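4.3 Placing and levelling the table

The Samwood table is supplied with the legs detached and the top wrapped in card. Before starting, check that the floor is firm and that the route to the final position is clear. Two persons are required to turn the table over.

1. Lay the top face down on a blanket or on the opened packing card.
2. Fit each leg to its corner plate and tighten the bolts by hand only.
3. Check that all legs stand square to the top, then tighten each bolt fully with the key supplied.
4. Turn the table upright, keeping it level. Do not drag it or rest its weight on two legs.
5. Place the table in its final position. Leave a gap of 169 mm between the long edge and any wall or radiator.
6. Turn the adjustable feet until the table no longer rocks.

Note: Bolts may settle during the first weeks of use. Check them again after one month, and then every August with the yearly inspection.

Articles should be set down gently and lifted when they are to be moved. Fit felt pads under anything with a hard or rough base.
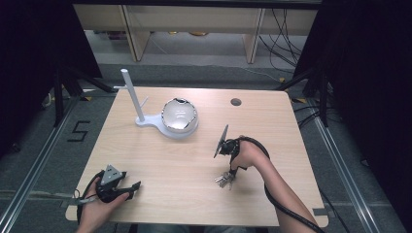
Figure 7. Table top with stand and bowl.

4.4 Care of the surface

1. Wipe the surface with a soft cloth dampened in clean water.
2. Dry it at once with a second cloth, working along the length of the top.
3. For stubborn marks, use Himuler surface cleaner, part number 893. Apply it to the cloth and never directly to the table.

CAUTION: Do not use bleach, wire wool or scouring powder. Damage caused by these products is not covered by the guarantee.

CAUTION: Do not sit or stand on the table. Hot pans must always be placed on a heat mat.

4.5 Spare parts

Replacement feet and bolts are sold as kit 339 and may be ordered from the Trorcombe depot. Please quote the number printed on the label beneath the top. Tables in the earlier Warrier range use a different bolt – kit 339 will not fit them and must not be forced.

Section last revised April 17, 2019.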